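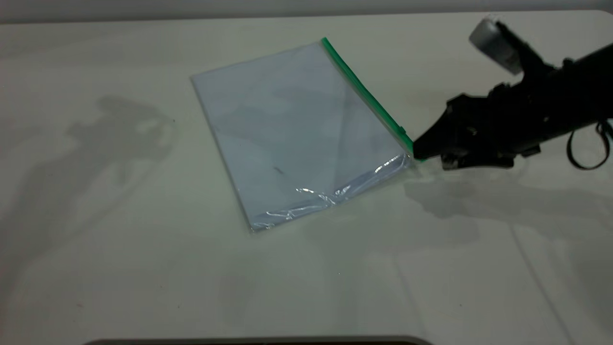

Search this site Go

Zipper bags: what worked in the spring runs

4/19/22

The Tillumen group has finished its first full round of tests on opening and closing zipper bags, and the results are good enough that the work will continue through July. Malou Toft presented them at the lab lunch. This item covers the main points for those who missed it.

Clear bags are hard for a robot in two ways. The camera sees mostly the table through the plastic, so the outline of the bag is weak and changes with the light. The bag also has no fixed shape. A fold in one place moves a corner somewhere else, and a grasp that was planned a second earlier may land on bare table.

Earlier attempts tried to find the whole outline first and then plan a grasp from it. Toft and Aksel Grímsdóttir dropped that step. Their method, which they call Lellura, looks for the zipper track only. On the bags they use, the track is bright green and nearly straight, and it stands out even when the rest of the bag does not. Once the track is found, the two ends of it give the corners on the opening side, and the arm goes for one of those with a two-finger gripper. It closes on the corner where the zipper ends, drags or lifts it a little, and looks again.

The second look matters most. Pulling on a corner bunches the plastic nearby, and the bunched part throws bright glints that the old software often took for an edge. Lellura compares the track before and after the pull. If the track has moved with the gripper, the grasp is counted as held. If it has stayed put, the fingers are opened and the arm tries the other end.

The training set was 2,000 recorded grasps, all on the same off-white table. The team threw out those where the log and the video did not line up, which left 1,966. A separate set of 169 grasps was kept back for testing and was never used in training. Results on the test set were clearly better than with the outline method, and most of the gain came from bags lying at a slant to the table. The old method had trouble with those even when they were flat.

Shadows are still a problem. The arm throws a large soft shadow across the table, and when that shadow crosses the track the color reading shifts and the position comes out wrong. Grímsdóttir tried more lamps, which weakened the shadow but gave more glare off the plastic. For now the lights are back to diffuse and the software corrects for the shadow using the known position of the arm. It does this well when the arm is slow and less well when it is fast.

The method also depends on a colored track. Bags with a clear zipper have not been tested. Inger Bech asked about this at the lunch, and Toft said she expects it to fail on them as it stands. Auður Norðdahl will look at whether touch sensing in the fingertips can find the ridge of the zipper by feel.

The next round will add bags with something inside them, starting with flat items. The write-up is in draft. Comments should go to Barrett Lindgren, who also has the recordings for anyone who wants to go through the failed grasps.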